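Product review: Vota sheet set, queen

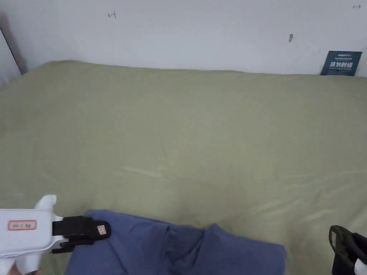
ERTHORPE, October 17, 2024 – The Vota sheet set was assessed over 48 nights in a furnished guest suite, as part of our continuing coverage of bedding for small accommodation operators. Supplied for review were a fitted sheet, a flat sheet and two pillowcases. The set is offered in four colours, of which the muted green was chosen.

Fit was satisfactory. The elastic runs the full perimeter and the corners held on a deep mattress, although the label marking the short side is sewn where it is difficult to find. Shallow wrinkling persists on the made bed, and operators who expect a crisp finish should allow time for ironing.

The fabric was laundered after every second night on a warm cycle and line-dried where weather permitted. No pilling was found at the close of the trial. One pillowcase seam opened by 4 mm and was repaired by hand. Colour loss was slight and even – a better result than that recorded for the Deso set reviewed last December, which faded along the hems.

The manufacturer states a thread count of 600. Reviewers considered the cloth heavier than this figure suggests, and guests in warmer months may prefer the Âu linen blend, despite its higher price.

The set is recommended for general use. Replacement pillowcases are not sold separately at present, and purchasers furnishing several rooms should order spare sets at the outset.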